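Home | Gallery | Notes | About | Contact

The Packing Table at Ukel

We have moved house, shop and studio more times than I care to remember, and every time there are the in-between bits, the tape and the clothes and the odds and ends. Here is a small gallery from the Ukel rooms, put up on 30 March 2026 for family and for anyone who has ever lost the end of the tape. 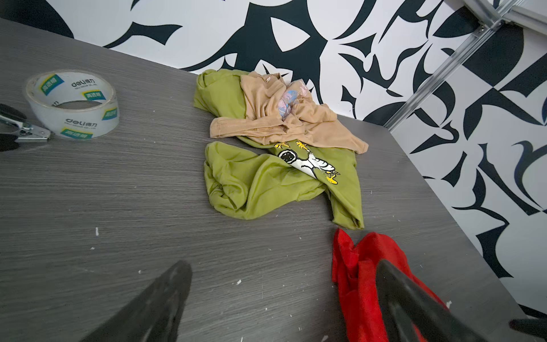

Green T-shirt, clear tape and a black clip on the grey table, with the black-and-white wall behind.

The T-shirt is the sort of lime green you can find in any pile, which I count in its favour, and it will want a good shake and a proper fold before it goes anywhere near a box. Katalin folds sleeves in first and then into thirds. Vilmos rolls, and says his never crease (they do, a bit, but we love him).

The tape is Deli, the see-through kind, and I have grown very fond of it over the years, as one does. Do fold the end under when you put it down. Clips like the black one are handy for holding a bag of small things shut, or a list to the top of a pile, and I always seem to have one in my cardigan pocket when I get home.

I must say a word for the wall as well, all those great sweeping hooks and leaves. Rozália thinks it is far too loud to work beside, but I find it cheerful, and I shall miss it terribly when we go in July.

More from the gallery
Shelves at Stesteck
Ottó's 30 jam jars
Two days of boxes at Oláh
The Multent window, before and after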